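4.2 Scene building and the first round of student runs

The second half of the course was given over to a single task, which the students called the tidy-up. Each pair had to write a controller that would clear the loose items from a bathroom tabletop in simulation, one at a time, without knocking over anything that was meant to stay put. The pairs worked in Patero, the simulator we had used since January, and used the grasp planner from the Kang library. They were free to replace the planner with one of their own. Only one pair did so.

We gave every pair the same room and the same table but left the layout of the objects to them. This was a change from the previous year, when all layouts were fixed by the teaching staff and the students soon learned to tune their code to them. Under the new rule a pair built a layout, ran its own controller on it, and then handed the layout to another pair. The mark for the task came from the second run only. Layouts had to pass a short check before they were handed over: no object could overlap another at the start, and every object to be cleared had to be within reach of the arm.

The check did not cover soft objects. Bags and cloths in Patero are modelled as linked patches, and a patch model with a strap takes far longer to settle than a rigid toy. We had set a limit of 3000 solver steps per attempt, and several controllers used up most of it waiting for a bag to stop moving. Some pairs dealt with this by ignoring the bag until the end. Others began their approach while it was still swinging, with mixed results. Figure 7 shows one of the student scenes, with the white fabric bag just clear of the wood and the small yellow toy near the back corner of the table.

Over the whole task the pairs logged 487 attempts. We read through all the logs by hand, as the automatic labels could not tell a dropped object from one that had been put down in the wrong place. Two layouts were withdrawn after the hand-over when it was found that they had been saved with the wrong friction values. Their runs are left out of the comparison in Section 5. 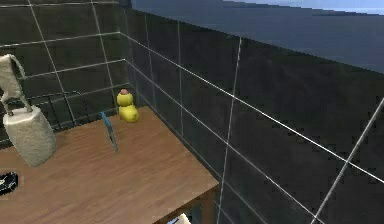

Figure 7. Scene from the tidy-up task, rendered in Patero.

Josefina Lucero wrote in her course feedback that the hand-over rule was fair but came too late, and that she would have built her first controller in a very different way had she known another pair's layout would decide the mark. Four other students made the same point. We had announced the rule in the third week, by which time most pairs had a working grasp routine and were unwilling to start again.

For the next course the rule will be given out with the first worksheet. We also plan to add soft objects to the layout check, with a settling test of 100 steps before the arm is allowed to move. The grasp planner will stay as it is.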